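Review: Engelhardt, a newsletter and podcast for people who care how the news gets made

I have been reading Engelhardt since September and I keep forwarding it to people, so I may as well put it all down in one place. It's a media criticism newsletter, out every Tuesday, with a podcast that follows when they get around to it. If you've ever finished a profile of somebody you'd never heard of and wondered whether that person really needed to be named, this is your kind of reading.

Gisela Kettler writes most of it. She used to be on the night desk at a regional daily and it shows, in the best way. She knows what a correction costs the person who has to ask for one, and she knows which editor would have been on shift when the headline went wrong. Her long piece on anonymous accounts was the one that hooked me. She goes through 13 cases where a newsroom had to decide whether to publish the name behind a popular page, and she gives you the reporter's side and the account holder's side at proper length before she says a word about what she thinks. I changed my mind twice reading it, and then a third time on the tram home!

The other regular is Tibor Vida, who covers religion and the press. He is very good on the small stuff: when a person's faith belongs in the second paragraph, when it belongs nowhere, and how a throwaway adjective can colour a whole story. He rang nine community organisations to ask what they'd want from an apology, and the answers were nothing alike. One wanted the article gone. Another said leave it up, but put the correction at the top where people will see it. I'd have happily read twice as much of that.
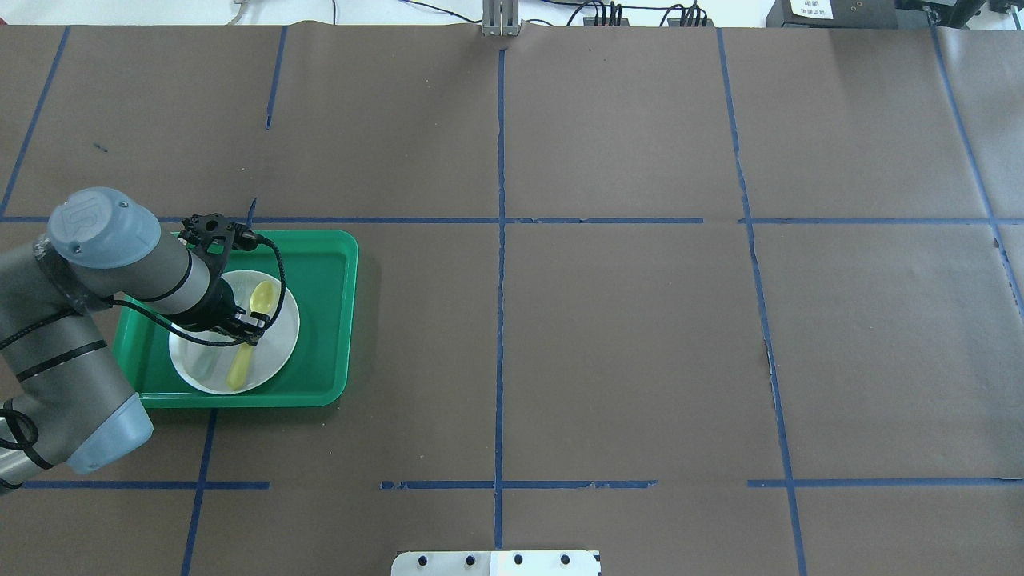 Plate and yellow spoon on a green tray.

The podcast is looser and I love it for that. Elfriede Heitmann hosts, and she has a knack for letting a guest finish (rarer than it should be). Episodes run around 23 minutes, which gets me through the washing up and most of the lunches. The one to start with is her conversation with Ute Hinrichs about knocking on doors for comment. Hinrichs has done it for years and still hates it, and she talks through the exact words she uses when a relative answers instead. Great radio. The sound dips a bit in the second half, so keep a hand near the volume.

Now the grumbles, because I do have a few. The archive search is hopeless. I typed in the title of a piece I had open in another tab and got seven results, none of them the piece. Footnotes open in a pop-up that covers the paragraph you were reading, and on my phone the close button sits right under the subscribe banner. The comments are mostly decent, though any thread about naming private citizens goes sour by lunchtime and I've learnt to read early.

I also tried Fendent and Geneo over the same stretch. Fendent is quicker off the mark and better if you want a daily catch-up on who said what about whom. Geneo has lovely design and a strong legal column, but it leans heavily on unnamed insiders, and for a publication about press ethics that grates on me a little. Engelhardt is slower than both of them and it's the one I still remember by the weekend.

The free tier gets you the main essay. Paying adds Vida's column, the full podcast and the reader letters, and the letters are worth a good chunk of the price on their own. Start with the anonymous accounts piece, then go back for the one on apologies.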